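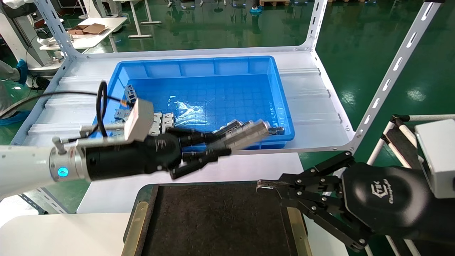
Blue parts tray on the white slotted shelf, connectors heaped to the left, one piece on its own near the corner.

Povel Parts Trays

README, revised in November

Welcome! Povel is a collection of pictures and notes on small metal connector parts kept in plastic trays on workshop shelving. If you have ever lost ten minutes to fishing one particular fitting out of a pile of lookalikes, you already know why we find this subject so absorbing. Small parts pile up in wonderfully odd ways, and we wanted a record of it that other people could use.

What is in it

2,373 pictures, spread over 15 folders. Each folder covers one tray setup, and a setup stays the same until somebody changes the tray, the shelf height or the kind of part. The parts are silver or gray metal. Some carry labels and most don't, and the labels end up facing every possible direction (a few of our favorite pictures have a label peeking out from the very bottom of a heap).

Every picture has a line in the file trays.csv with these columns:

folder: the setup the picture belongs to
tray_color: blue in most folders, gray in the others
pile: left, right, middle, spread or none
loners: yes or no
labels: yes, no or unsure
note: free text, often blank

The "loners" column needs a word. We call a part a loner when it lies on the tray floor and touches neither the pile nor a wall. Loners are lovely to work with, as you get the whole outline of the part against plain plastic. The picture at the top of this page is marked pile = left, loners = yes, labels = yes.

About the trays

We're very fond of the blue ones. The floor is molded into a grid of square ridges, and the walls have upright ribs that make them good and stiff. The ridges do a fine job of propping a part up at a slight tilt, so two identical connectors can look quite different side by side. They also catch the light! Expect bright glints on the plastic, particularly in the folders made in the late afternoon. We left those in. A glint next to a shiny connector is a hard thing to sort out by eye, and plenty of people have told us those are the pictures they keep going back to.

The shelving is the slotted upright kind, painted white, with long holes punched all the way up. Moving a shelf is quick work once you have the knack, and we moved ours a lot. Low shelves give you a good view down into the tray. High ones hide the near side of the pile behind the rim, and for those the pile column can say "unsure" where we couldn't agree.

How the piles were made

Parts were tipped in from a carton, and then we mostly left them alone. Vinzenz Pfister did the bulk of the tipping and got impressively good at landing a heap against one wall. In 11 of the folders the heap is exactly as it fell. In the other folders parts were taken out bit by bit, so the pile shrinks as you go through the pictures in order, and you can follow a single labeled part as it slides down toward the floor. Please keep the file order for those if you can.

Labels

The pile and loner columns were filled in by two people separately and then compared. Where they disagreed, a third person looked. Roughly 660 lines were changed in that pass, nearly all of them over whether a part was touching the heap or merely very close to it. We went with "touching" whenever no gap could be seen.

Known problems

Folder Stukow has uneven light on the right side of the tray. It is still perfectly usable.
Folder Urnby has two kinds of connector mixed together, and the note column says so only for the first half. The rest is on our list.
Part sizes are not recorded anywhere. We'd like to add them in the next version.
A few notes are in German. They say things like "tray bumped" and "same as previous."

Using it

Unpack the archive, keep trays.csv next to the folders, and start with folder Zwahlen, which has the cleanest piles and the most loners. You are free to use, crop and share the pictures for any purpose, with a mention of the Povel name.

If you spot a wrong line, send us the folder and file name along with what you think it should say. Pictures of your own trays are very welcome too, especially deep ones, and anything with a divider down the middle!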